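# Shellac on a kitchen table, second attempt

11 September 2024

The first finish failed at the mug positions. White rings, softening near the stove end, and a fingerprint that would not buff out. Shellac has poor heat resistance and I knew that when I chose it.

For the second attempt I stripped the top with metho and went through the grits to 240. Flakes were dissolved at 30 grams to 200 mL, strained through a paint filter and left overnight. Application was by rubber, five light passes, then a rest of 20 minutes. Heavier coats look better for an hour and then drag.

Colour is the harder variable. Garnet flakes over jarrah go darker than the test offcut suggests, and the offcut has to come from the same board. Rosalind Ambrose lent me hers and it was no use at all.
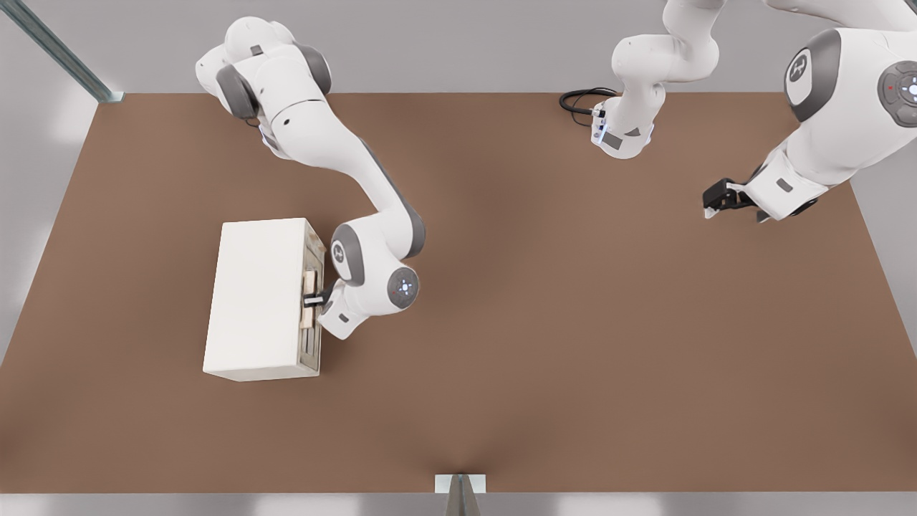 *600 words if you count the comments · 5 min read*

I wanted a warm reddish brown with a little mottling left in it, so no grain filler this time. A uniform tone shows every scratch.

Wax goes on after a month. Until then it's coasters, and the kettle stays on the bench. If the rings come back I will switch to a hardwax oil and write that up separately.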